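Search reviews by keyword
Home Office > Desks & Tables > Reviews

Flomari writing desk review: a year of living with a white top

23/04/2020

I bought the Flomari desk last May, when my old one finally gave up and the drawer front came off in my hand. So this is a long-term review, and I've been at this thing pretty much all day, every day, for the last stretch, which has made me a lot fussier about it than I was when it arrived!

The basics first. It cost me $374 with delivery, it comes in white or a gray I didn't love, and it ships in 3 boxes that do not all turn up together. Mine arrived over two weeks. The legs came first, so for a while I owned a very nice set of legs.

Assembly took me an evening. The instructions are all drawings and a couple of them are tiny, so get a lamp. The crossbar bolts need to stay loose until the top is on, and I tightened mine at step four and had to back everything out again. The hex key in the box is soft and rounded off on me. Use your own if you have one.

Now the top, which is the reason I picked it. It's matte, it doesn't bounce the window light into my eyes the way my old glossy Folletti did, and it makes a small room feel bigger. But white is white. Every smudge and speck shows up, and I've gone from wiping it on weekends to wiping it most mornings (plain water and a drop of dish soap, nothing fancy). 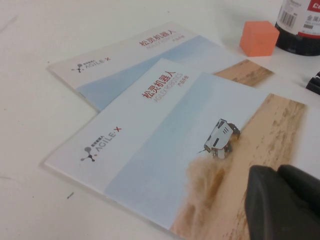

Brochures on a white top, with a few faint smudges.

I did the coffee ring test without meaning to. An overnight ring came off with a damp cloth. A ballpoint line took some rubbing. Red wine I'm not going to talk about, except to say there's a placemat there now.

Wobble! This is what everybody asks me about. On a hard floor it's steady, even when I'm typing like I'm mad at someone. On carpet there's a bit of side-to-side, and the adjustable feet only partly fix it. My sister-in-law has the Kakakhel desk, which runs to $700, and I'll admit that one doesn't budge at all. It also weighs a ton and took two of us to get around a corner, so pick your battles.

There's no drawer. I thought I'd hate that, and I did for the first month, because all the little stuff that used to vanish into a drawer now lives out in the open.
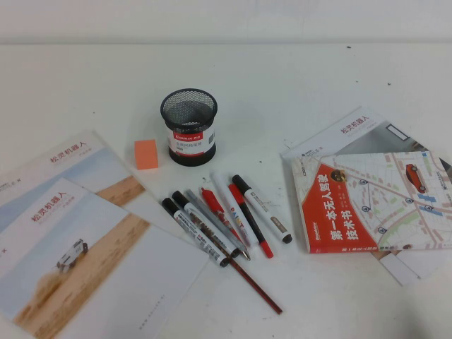

I ended up buying the Kokon under-shelf, which clips on below and holds a laptop and a notebook. It's fine. The clips squeak a little when you slide something heavy in, and it did knock my knees until I moved it over to the left. If you're tall, measure before you order one.

A few smaller things. The cable slot at the back is too narrow for a chunky power brick, so I had to unplug everything and feed the thin ends through. The front edge is rounded and kind to your wrists. The back edge isn't finished as nicely, so I wouldn't float it in the middle of a room. And the back left corner has a chip from when I hit it with the vacuum, my fault, though I did expect it to be tougher than that.

I also lean on it a lot when I write by hand, and the surface is hard enough that a single sheet of paper feels scratchy under a pencil. I put a couple of extra sheets underneath and it's much nicer.
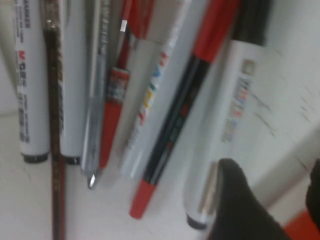
Would I buy it again?

Yes, in white, and I'd get the Kokon shelf at the same time to save on shipping. If your room is carpeted I'd save up for something heavier. I'm giving it four stars, and the missing one is for that cable slot.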